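The Laundry Demo

Yurii Kravchuk
14/12/2024

I went to the open day at Sillach with a wrinkled shirt on, which in hindsight was a kind of heckling. The company has a building out past the Roston exit, with good parking and very bad coffee, and it had invited the public in to see what it calls household manipulation. The rest of us call it folding the laundry.

Our group had 31 people in it. I know because a young woman with a tablet kept telling us so, as if we might try to smuggle in one more. There were families, a few students, a man who wanted to sell them insurance. We were walked down a hallway, past a locked door, and into the room where the machine was.

They call it Ida. I have a standing objection to giving machines first names. A name makes you root for the thing. When a dishwasher leaves egg on a fork you swear at it and run it again, but when Ida loses a corner, a whole room of adults goes "aww." I heard them do it. I may have done it myself the first time.

Ida is two arms and a table with low expectations. Our guide, a patient man named Polishchuk, explained that cloth is one of the hard problems. A box is the same box wherever you put it down. A towel has a new shape each time you touch it, and the robot has to work out what it is looking at before it can do anything useful. I believed him. I still believe him. What bothers me is how fast "this is very hard" becomes, two slides later, "this will be in your home."

They had a screen showing what comes in from the wrist, and I spent more time on that than on the arms. From across the room the thing looks confident. From the wrist it is a pair of points and a lot of blurry white cloth. 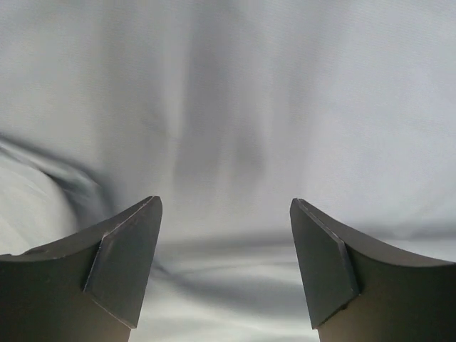 I asked Polishchuk how the machine decides where to pinch. He said it has learned from many demonstrations given by people. I asked how many people, and how long they had spent at it, and he said he would have to check. I wrote that down, along with my email address on a card for him. It has been a while now. Perhaps he is still checking.

It's a fair question, I think, and a taxpayer's question in this case, seeing that the county gave Sillach a break on the building. If a person has to fold shirts for months so that a machine can fold shirts slowly, then we ought to hear about the person. She was not on the tour. There was a slide with the word "data" on it and a nice gradient behind it.

As for the folding itself, I will try to be fair. We were given four attempts. The first two came out as something I would accept from a child and refold after bedtime. On the third the cloth slid away and an engineer leaned over, pressed a button and started again, and we were told that this is how the system gets better. The last one was good. It was slow, but it was square, and people clapped. I noticed that the tour moved on right then, with the applause still going.

I don't call that cheating. Every salesman knows to stop on the good one. My father sold vacuum cleaners and he would dump a bag of clean, dry sand on your rug, never pet hair, because sand comes up. He wasn't lying about the vacuum. He was choosing the dirt.

So I have started looking at demonstrations for the choice of dirt. At Sillach it was plain pieces of cloth on a bare table, with good light and walls on three sides. My laundry does not live like that. Mine has a fitted sheet in it with a sock trapped in one corner. It has a sweater that can't be pulled from the shoulders and a shirt with one sleeve inside out. It's on a bed, usually, and there's a cat on top of it.

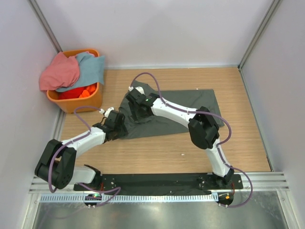

A woman near me asked about fitted sheets before I could, and got the biggest laugh of the afternoon. Polishchuk laughed too, and said that even he couldn't fold a fitted sheet. Very charming. It was also a way of not answering, and I would have liked to hear the answer. Can it be done now? Is anyone there working on it? What happens when the machine meets one – does it stop, or does it keep tugging until something rips?

I put the ripping question to one of the younger engineers later, by the coffee. She was the best thing about the visit. She told me straight out that the grip is a trade-off, that a firm pinch holds the fabric and a soft one spares it, and that she would not hand the arms her own silk blouse. She also said she'd been working on one stage of the fold, just that one, since January, and that she found it fascinating. I liked her a great deal and I would buy a used car from her. Put her at the front of the room, I say, and let the slides go home early.

My neighbor, who is 80 and has bad hands, asked me that evening whether she should hold out for one. Buttons are hard for her now and so are wet towels. She is exactly the person on the last slide, the smiling one in the armchair. I had to tell her that the machine I saw doesn't do buttons, that I saw no wet towels go near it, and that when I asked about a price I was told it was too early to talk about price. It hadn't been too early to talk about her armchair.

I want to be clear that I am not against the thing. I would like my laundry folded. I dislike folding and I'm bad at it, as the shirt showed. If Sillach wants three more years on this, let them have three more years, and let them spend them with the door open. But an open day ought to be a little more open. Let a visitor bring something from home. Put the failures up on the wall with the rest. Tell us how many hours of human work sit behind one decent square of cloth, even if the number is embarrassing. I suspect it would make me think more of them.

The tablet woman sent a survey the next morning. It asked how excited I was about the future of home robotics on a scale that started at "somewhat." I left that one blank and wrote in the comments box that I'd like to come back with a fitted sheet.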